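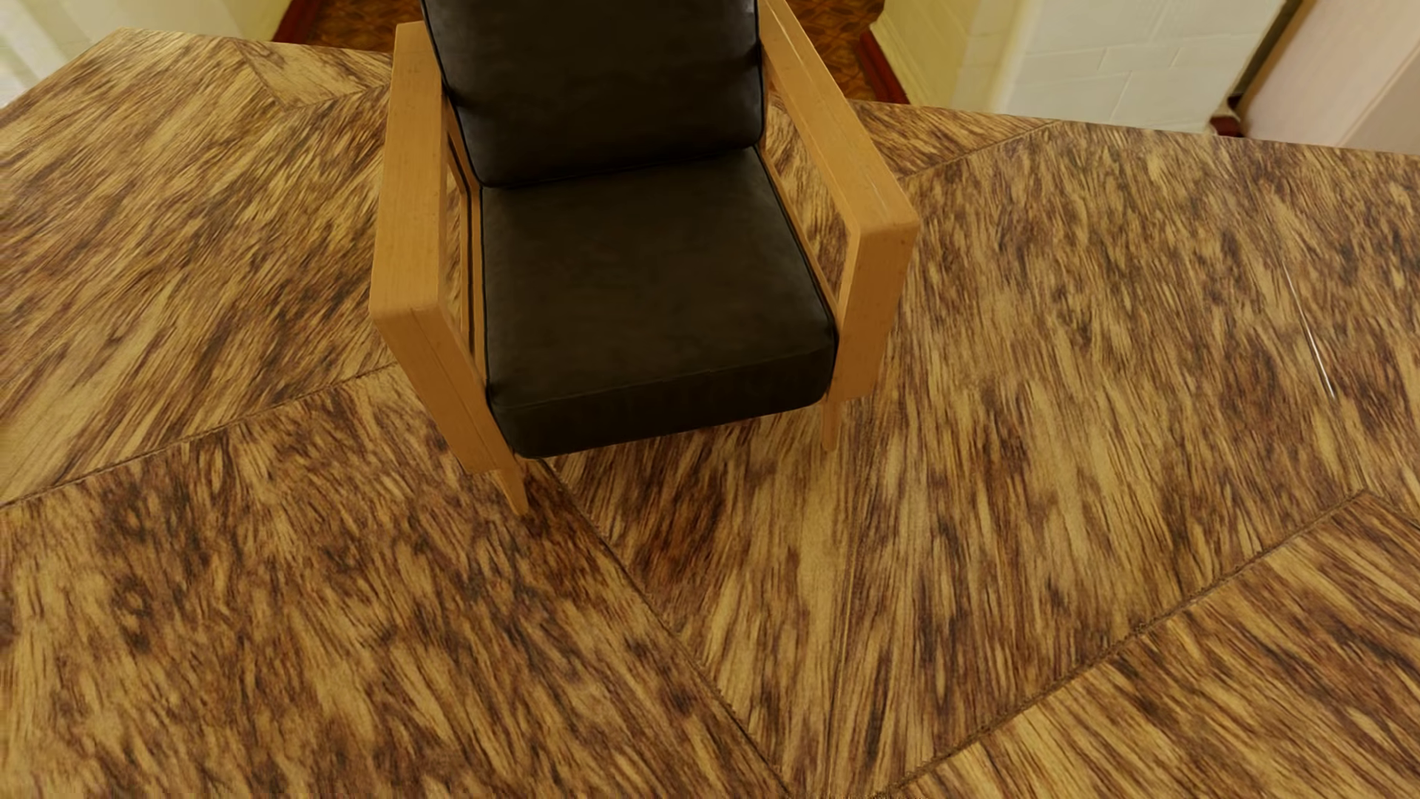

Notebook, July, 9:40 am
Window position bug on the Fendton build, second attempt

Picked this up again after Manikandan said it was fixed. I don't believe it. He closed the ticket after one clean restart on his own laptop, with one monitor plugged in, and the complaint was always about two.

Setup: my desk machine, two monitors, the second one to the left of the main one. Fendton viewer from the nightly build, settings folder wiped first. Old settings folder saved as fendton_old in case I need to go back.

What I did. Opened the viewer, dragged it over to the left monitor, made it narrow, closed it with the X. Opened it again. It came back on the left monitor at the right width. Fine, same as Manikandan saw. Did that 14 times, and it was right 14 times. If I had stopped there I would have closed the ticket too.

Then I closed it from the tray menu. Next start it was on the main monitor at the default size. Tried it again from the tray, same thing. So there are two ways out of the program and only one of them writes the position. The tray exit skips the save, or it saves too late, after the window is already gone. Haven't looked at the code yet so that's a guess.

11:15

Looked at the code. Tray exit calls the save, so my guess was wrong, or half wrong. It does write something. The settings file after a tray exit has width and height both at zero, and on the next start the loader sees zero, decides the file is bad and falls back to defaults without a word in the log. I'd like whoever wrote that fallback to have put in one line of logging. (Checked the history. It was me.)

Roswitha suggests a 40 ms delay before the window is destroyed. I'm against it. A delay will look like it works here and then fail on the slow machines at Barnmont, and we'll have the same ticket back with a different number. Read the size before the window goes and hold on to it, then write it whenever.

She also thinks the Brasau theme pack is involved, on account of its custom title bar. Turned the theme off, got the same zeros. Turned it on again, still zeros. I'm crossing that one out until somebody shows me a case.

2:30 pm

Changed it so the size is kept from the last move or resize. Tray exit, restart: left monitor, narrow, as I left it. Six times in a row. That's fewer than I'd like but the build takes almost 6 minutes and I had to redo it once after forgetting to save the file.

Not tested: closing while minimized, closing while maximized, pulling the cable on the second monitor and then starting up. I expect the last one to put the window somewhere off screen where it can't be grabbed. The Arumugam plugin claims to catch that. It claimed that last time as well.

Reopened the ticket with the two settings files attached. Manikandan to try the tray exit on his machine with a second monitor plugged in before anybody marks it done. Logging line added to the fallback.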